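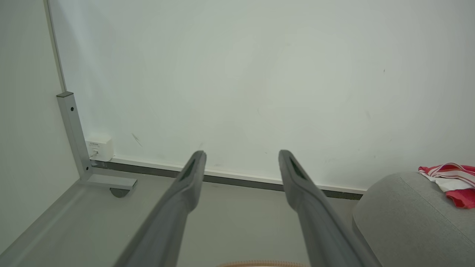
I've been meaning to write down our rules for weeks, partly because people keep asking and partly because I keep forgetting them myself. By rules I mean the ones about where an arm is allowed to go when it's working low down, near walls and floors and furniture, which is nearly all we do at Soltetti these days. Everyone pictures a robot out in the open, picking things off a nice big table with a fence round it. Ours spend their lives in corners. Two long grey fingers pointing down at the skirting, a metal foot sticking out along the floor on one side, a socket low on the wall right beside it, a soft seat on the other side with a red and white cloth heaped on top. Four different sorts of trouble, and each one needs its own line in the book!

So, the book. It's a ring binder. It lives in Bornley, where I work, and there's a copy at our other place in Moura which is always one version behind (sorry, Moura). It started as a single page and it has grown, but I still think you could learn the bits that matter over a cup of tea.

First rule, and the one I'd keep if you made me throw the rest away: walk the space before you switch anything on. Get down on your knees and look at it from the height the gripper will be at. You see completely different things down there. From standing height a bracket on the floor is just a leg. From down low it's a great long bar lying exactly where you were planning to swing through, with a little levelling foot underneath that's only too happy to catch a fingertip.

Second, sockets. Ours get a keep-out zone of 104 millimetres in every direction, and I do get teased about that number. It used to be 100. Then we changed to longer fingertips and somebody (me) added four to the drawing to make up for it, meaning to tidy it up later, and now it's printed on everything. It works fine so I've left it. If the socket is in use then we don't go in the corner at all until the lead's been moved, and I don't care how small the job is.

Third, speed. When we're up in free air the arm can do 400 millimetres a second, which feels brisk if you're stood near it but not scary. Within a hand's width of a wall or the floor it drops to a crawl. We had a big row about this! The argument went that the force limit would stop it anyway, so why waste the time. Well, yes, it probably would stop, but it stops after it's touched, and those are two separate things if you're the one filling dents in the plaster. White walls show everything too. Any wall that's been lived with has its smudges and its odd scratch, and we now write down the marks we find before we begin, because I got very tired of standing in front of one wondering if it was ours.

Fourth, anything soft. This is where I think the usual guidance lets people down a bit. You'll find plenty about crushing and pinching and hard stops, and next to nothing about cloth. Cloth is a menace. It's never the shape it was when you planned the move, it slides off the edge of things, and it'll go into any gap you give it. Our fingers have slots near the tips, so you can imagine. The rule is simple enough: if a piece of fabric is part of the task, it's on the task sheet, and if it isn't on the sheet it gets treated like an obstacle with a generous lump of space round it. Cushions the same. A cushion feels harmless, but a finger can sink into one quite a way before the arm notices it's pushing on anything.

Fifth is the stop button, and I'll be quick. One person holds it. That person isn't also typing, or drinking coffee, or showing a visitor the clever bit. We swap every 8 minutes or so on the fiddly jobs, because your attention really does go, and mine goes quicker than most.

I sent all this to a friend at Zillis who does a similar sort of thing with much heavier kit, and the reply was that we're far too fussy about walls and not nearly fussy enough about fingertips. Fair point, I think. We check the tips at the start of the day and that's it, so a screw could work itself loose by lunch and we'd be none the wiser. I've put in a second check after the break, on trial for September, and I've asked for it to be signed so I can't just wave it through.

Still to sort out: what we do about floors with a raised edge or a step in them, where "height above floor" means two different things depending which side you measure from. At the moment the binder says "use the higher one", in pencil. If you've got a better way of wording that, the comments are open and I'd love to pinch it.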